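## Folding the big cloths (and other lost causes)

Everyone owns one large piece of fabric that refuses to live in a cupboard. A tablecloth, a throw, four yards of something bought for curtains in a fit of ambition. Mine came home from Grason's remnant bin and has been folded more than 200 times, twice well.

A few things I've learned, mostly by losing.

**Clear more space than you think.** Half a table gets you half a fold. If you have to use the floor, sweep it first, or you'll be folding in the crumbs.

**Find the long edge and stick with it.** Lay it out, pick one edge, and smooth toward it with your forearm. Hands poke. Forearms iron, a little.

**Get the air out before you fold.** A trapped bubble turns into a lump, and by the third fold the lump is running things. Start in the middle and push out.

**Thirds beat halves.** Halves put a hard crease straight down the center, where every dinner guest will study it. Thirds move the damage off to the sides.

**Roll the slippery ones.** My neighbor Lleucu Craddock rolls hers around the tube from a roll of wrapping paper and ties it with kitchen string. I made fun of this for a year and now own three tubes.

**Don't stack heavy on light.** Quilts at the bottom, cloths on top. I keep mine in a Storkivus box with the lid off - the lid only encourages me to overfill it.
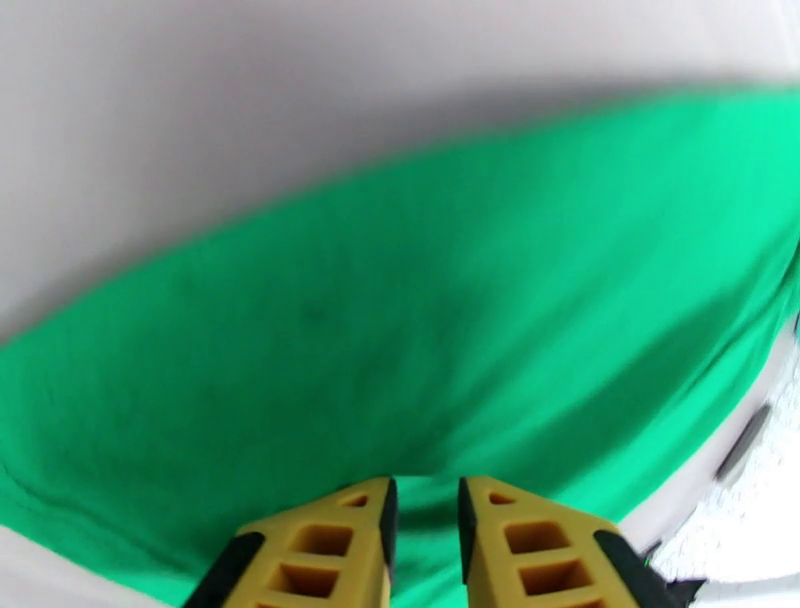
*Bright green cloth with the creases still in it. Smooth first, fold second.*

For wrinkles that won't budge, hang the cloth in the bathroom during a hot shower, then pull the edges straight while it's damp. Stubborn fold lines get the iron, from the back, on low. Check the label before you turn it up. I have a napkin that used to be a tablecloth.

Next week: fitted sheets, if I'm feeling strong.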